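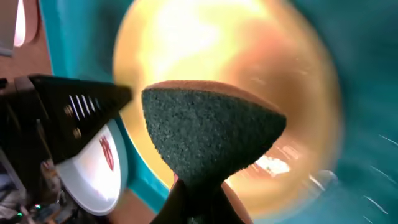
Home & Garden

July
By the Trivham news desk

The Trivham Flower Show will stop accepting arrangements made with floral foam starting next summer, organizers said, ending a practice that has been standard in the show's design classes for decades.

The change covers both the wet foam used for fresh flowers and the dry foam used for silk and dried material. It applies to every class in the main hall, including the children's classes, and to the large pedestal displays that local florists put up near the entrance. Exhibitors at this year's show can still use foam, but they are being asked to take it home with them when they clear their tables.

The show has been held at the Trivham fairgrounds since 1961. It draws growers and arrangers from across the Trurnau valley, and many of them buy their supplies in town in the week before judging.

In a notice mailed with this year's entry forms, organizers said they had been discussing the issue for several seasons. Most floral foam is a plastic that crumbles easily when it is cut or pushed. Small pieces end up in buckets and sinks, and from there they can wash into drains. The material does not compost, and the county transfer station takes it only as trash.

"We don't expect everyone to be happy about this," the notice said. "We are giving a full year so people can try other methods at home before they have to do it in front of a judge."

Under the new rules, arrangers may hold stems in place with chicken wire, pin holders, moss, twigs, pebbles, marbles, tape grids or any reusable frame. Wire and tape must not show from the front, the same standard that now applies to foam. Products sold as compostable foam will not be allowed for the first year. Organizers said they had looked at some of them and could not tell from the labels how long they take to break down or what they leave behind.

That part of the rule has drawn the most complaints. One florist, who has shown in the professional class for a long time and asked not to be named while talks with the show continue, said the plant-based products are getting better and should be judged one by one.

"If the problem is the plastic, then ban the plastic," the florist said. "A wedding pedestal is six feet tall. It has to survive being driven across the county in a van. You can do that with wire, but it takes twice as long, and somebody has to pay for that time."

The florist said the shop would probably enter again next year but might drop the pedestal and show something smaller.

Others said the change was overdue. A member of the Sturnow Garden Club, which dropped foam from its own spring show, said entries there fell a little in the first year and then came back. The club now runs a bench where people can borrow pin holders for the weekend and return them on the way out.

"The older members already knew how to do it," she said. "They learned on chicken wire and a mixing bowl. The ones who had trouble were people my age, who had never used anything but foam."

Judges at the Sturnow show also had to adjust. With foam, a stem can be set at almost any angle, including straight down over the edge of a container. Designs built that way are harder to make with a pin holder, and the club rewrote two class descriptions that asked for a steep cascade. Trivham plans to review its own class list over the winter and publish it in March, earlier than usual.

Water is the other practical concern. Soaked foam keeps cut stems supplied even in a shallow dish, while an open container has to be topped up and can spill when it is moved. To deal with that, the show will open the hall at 6 a.m. on setup day so exhibitors have more time to fill containers in place. There will be a hose bib at the loading door and watering cans at both ends of the hall. Arrangers will also be let in again after closing each evening to add water, but they may not move or replace flowers at that time.

Grube Nursery, on the road between Trivham and Sturnow, said it has already cut back the amount of foam it orders. A manager there said demand from hobby arrangers has been falling, though funeral and holiday work still uses a good deal of it. The nursery will keep selling foam bricks, cones and wreath rings through the end of the year and will decide after that whether to restock.

The nursery plans to offer a free evening class in August on arranging without foam. The class will cover how to cut and fold chicken wire to fit a vase, how to fasten a pin holder to the bottom of a bowl with floral clay, and how to bundle twigs to hold heavier stems such as hydrangeas and sunflowers. Places are limited to 10, with a second evening to be added if the first one fills. People who want to attend should sign up at the counter and bring a container that holds water.

For those who still have foam at home, the show's notice includes a short section on handling it. It recommends cutting wet foam over a tray, straining the leftover water through an old cloth or a coffee filter, and putting the solids in the trash. The water should not be poured into a creek, a pond or a storm drain. The notice also warns against mixing used foam into potting soil or garden beds, a habit that some growers picked up years ago as a way to hold moisture. Anyone sanding or shaping dry foam is advised to wear a dust mask and work outdoors.

Organizers said they do not plan to search entries. Exhibitors will sign a line on the entry card stating that no foam was used, and judges may lift foliage to check if they see reason to. An entry found to contain foam will stay on display but will be marked "not to schedule" and cannot win a ribbon.

The rule does not extend to the craft tent, where foam shapes are used as bases for wreaths and table decorations. That tent is run separately, and its exhibitors have been told only that the matter may come up next year.

No change is planned for the vegetable, fruit or cut-specimen classes, where single stems are shown in bottles provided by the show. Bottles will be available at the side door as before.

Entry fees for this year's design classes remain $2 per entry, and children enter free. Forms can be picked up at the Trivham library, at Grube Nursery or at the fairgrounds office, and must be returned to the office by the end of July. Arrangements may be brought in on the afternoon before opening or early the next morning, and all tables must be finished before judging starts at 10 a.m.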